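Comparing grippers in simulation before buying one

The engineer who runs gripper selection at Flastlow has spent most of the spring in a kitchen that does not exist. The company builds mobile arms for assisted living buildings, and before it orders hardware it tries the candidates in simulated homes. This year there were three: a plain parallel jaw, a three-finger adaptive gripper from Michailidis, and a suction and hook combination from Grinholm.

"We used to borrow the real thing and put it on a bench," she says. "You get a week with it, somebody picks up a few mugs, and everyone has an opinion. I wanted the same tasks, in the same rooms, with the same mistakes available to all of them."

The tasks are ordinary ones. Open a door or a cabinet, move something off a counter, put it back. Each gripper got 1,000 attempts, spread over kitchens that the team calls the Clonley set, after the building whose floor plans they started from. Most of the work, she says, was in the doors.

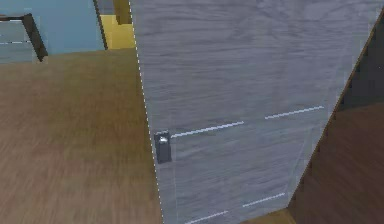 "A small handle close to the edge is the one that separates them. A big bar handle, anything can open that. When the handle is little and sits nearly flush, the parallel jaw has to come in almost square, and the wrist camera is so close by then that it can't tell you much."

The parallel jaw missed its first grasp on small handles 210 times. The Michailidis gripper missed 188. She does not think the difference is large enough to base a purchase on. The Grinholm tool missed 101, mostly because it could give up on the handle and pull on the door panel with the cup.

She is careful about that last number. Suction is the part of the simulation she trusts least. The contact model assumes a clean, flat surface, and textures are only pictures laid over a shape. A panel with a wood grain on it behaves the same as a sheet of glass.

"If I put that number in front of a manager with no note beside it, we'd have bought the Grinholm in April," she says. "Then we'd have found out what a real painted door does to the seal."

The controllers gave her more trouble than the grippers. Flastlow ran each tool with two of them. One was a position controller the company has used for years, and the other was a newer impedance controller that lets the arm give a little when it meets resistance. With the old controller, a door that swung on a slightly different arc than planned would drag the fingers off the handle. With the new one, most of those failures went away for all three tools.

"So part of what I had been calling a bad gripper was a stiff arm," she says. She reran the whole comparison after that, which took until June.

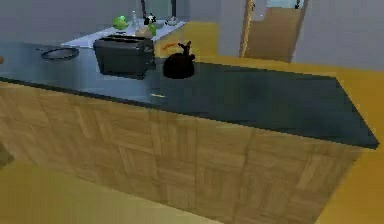

Counters were a separate question, and there the cameras mattered most. The team tried one camera on the wrist, one on the mast, and both together. Dark objects on a dark, shiny surface were hard for the mast camera alone, and the planner would often place the edge of a pan too far back. Adding the wrist view fixed a good share of that, at the cost of a slower approach.

"People ask which camera is best and I don't have an answer for them," she says. "I can tell you that with one camera I'd take the wrist. I'd still rather pay for two."

On the counter tasks the three-finger gripper did well with round things and handles, and was clumsy with anything thin lying flat. The parallel jaw was the reverse – fine on a pan handle, poor on fruit. Suction did badly on both.

Flastlow has now ordered two Michailidis units and one parallel jaw for bench testing. The Grinholm tool is on hold until she can get sample cups and try them on real cabinet fronts. Her plan is to repeat a small part of the simulated runs on hardware, with the same handle sizes, and see where the two disagree.

"I expect the doors to be worse and the pans to be about the same," she says. The bench time is booked for July, in the mornings, when the lab is quiet enough to hear a motor straining.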